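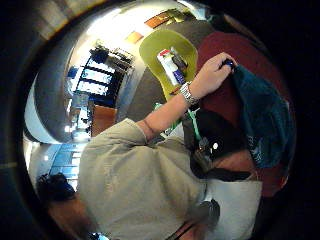

Part two of setting up Skasar is the part I like best, getting the wrist view and the hand pose to agree with each other. Load your lens file before you do anything else. With a lens this wide, the room bends into a bubble with black all the way around it, and even a straight forearm ends up sweeping across the middle like a ramp. Skasar needs to know where the bubble stops, or it'll go hunting for features out in the black.

1. Open Streams and pick the wrist view.
2. Click Lens, then Load, and choose your file.
3. Drag the mask circle inward until it sits just inside the black border.
4. Hit Preview. Window edges and door edges should straighten out near the middle. Out by the rim they'll still look a little drunk, and I leave them alone.

Note: Eoin Cronin keeps his mask a lot tighter than mine. Either way works, just don't change it halfway through a recording! 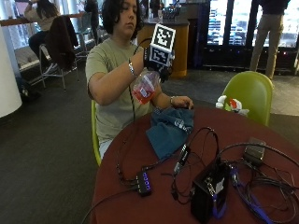 Next comes the cube tracker, and it only cares about how many marker faces it can see. One face gives you a pose that flips now and then, especially when it's almost square to the fixed camera. Two faces and it settles right down. With the hand raised over the table like so, one face points forward and another turns off to the side, and I'd use a pose like that for your reference.

5. Open Tracker and set the rate to 30.
6. Hold the reference pose and press Lock.
7. Wait for the face count to stay at 2 — a flicker at the start is fine.
8. Pick something up, turn your wrist slowly both ways, and watch the axes on the preview.

Caution: if the axes snap to a mirror image, stop and lock again. Smoothing won't fix a flip, it only makes it look nicer.
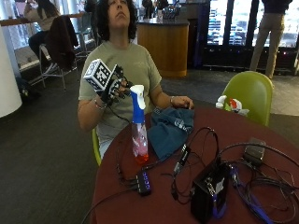
9. Press Check Sync. My last check took 338 frames, and anything over 3 frames of offset gets a red bar.
10. Save the profile under a name you'll recognize on Saturday.

Note: error 727 means the tracker started before the wrist stream did. Close both, open the wrist stream first, and go back to step 5. Your mask is kept, so you won't have to redraw it.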